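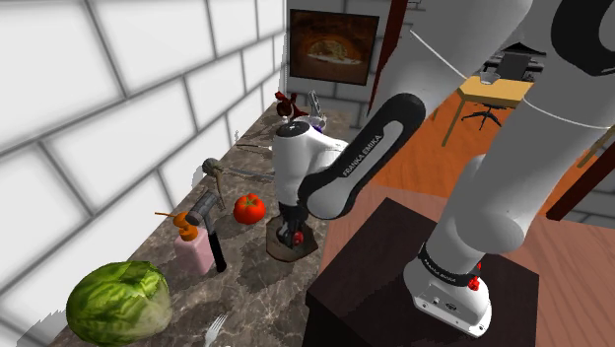
Bavora held its open day in December and I went over after lunch. The first hour was all simulation, run on a big screen at the Brirkach building. The practice kitchen is a long marble counter with a Franka arm next to it, and they don't keep it tidy – there was a hammer lying between a spray bottle and a tomato, with a head of lettuce nearby. The job was to get the gripper over one item and leave the rest alone. They told us they run 3000 tries of a task before it goes to the real arm.

Print this post

I asked how often they move things on the counter. Every 23 tries, by a script they call Plukell.

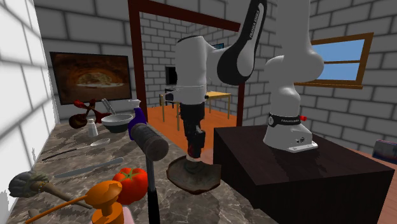
The script also changes which objects get used, so the arm can't just learn one layout. I stayed for 3 of the talks and skipped the one on pricing. Parking was free after four. The next open day is in Hebden and I plan to go.

E-mail this post to a friend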